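Bridus (toy line)

Bridus is a line of transforming robot figures made by a small company called Cluro, and I've been keeping this article going for the fan wiki for longer than I care to admit. I'm a collector first and an editor second, so if you want something dry and neutral you may want the stub on the other wiki (which still has the wrong scale listed, by the way!).

Origins

The line began with two people, Ryszard Zalewska and Danuta Wieczorek, who had been making replacement joints for old robot toys and selling them at swap meets. Zalewska did the engineering and Wieczorek did the sculpting, and she still signs the inside of the chest plate on every master. Their first full figure was Nasr, a crane that turns into a wide-shouldered robot with very small feet. It was sold as an unpainted kit in a plain box, and if you have one with both cable spools still on it, please send me photos, I mean it.

The company name came later, when they moved into a bigger workshop and needed something to put on the packaging. I've seen people write it as "Kluro" in sales listings. That spelling was never used on a box.

The figures

There are 31 figures in the main line, not counting recolors. I don't count the clear Nasr as its own figure, though plenty of people on the talk page do, and we've had that argument enough times that I've locked the table.

Most of them turn into work vehicles: cranes, dredgers, street sweepers, a very good snowplow. The big one is Furnirthorpe, a railway station that becomes a robot and takes 40 steps to transform according to the instruction sheet. I get a different number every time because I always forget to fold the platform roof before I turn the waist, and then I have to go back. Set aside an evening for your first try. The clock tower becomes the left arm and it's a gorgeous piece of design, with the clock face landing right on the shoulder where you'd want it.

Early figures have friction joints, and they do loosen up. From the sixth release on, Cluro switched to ratchets in the hips and knees, and you can hear the difference right away (a nice chunky click). The elbows stayed friction all the way through, so be gentle with them.

Paint and variants

Halina Wysocka took over the color design partway through the line and her work is the reason I started collecting. She likes one loud color against a lot of gray, and she never puts stripes where the panels split. The August reissue of Nasr uses her colors: mustard on the boom, slate everywhere else. Some copies came with the boom in a paler yellow, and collectors argue over whether that was a running change or just a bad batch. My own copy is the pale one and I like it better.

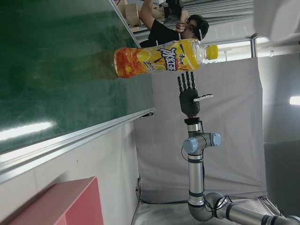 Stickers are another story. The early sheets were printed on paper and lift at the corners, so most owners leave them off completely. Mieczysław Bielecka drew a replacement set that a lot of us use, and his Furnirthorpe sheet even adds a timetable next to the ticket window. The later factory sheets are vinyl and stay put.

Collecting notes

Loose figures turn up more often than boxed ones. Check for the small hand tools first, as each figure in the second wave came with 5 and they fit inside a compartment that pops open in shipping. The snowplow's blade pin is also worth a look, and so is the inside of the knee on any of the ratchet figures, where stress marks show up white.

Žydrūnas Sepp keeps the best parts guide I know of, with drawings of every peg and which ones swap between figures. I've leaned on it heavily for the table on this page. The dredger's entry is still missing its rear hatch measurements, so if you own one and a decent pair of calipers, leave them on the talk page and I'll add them in.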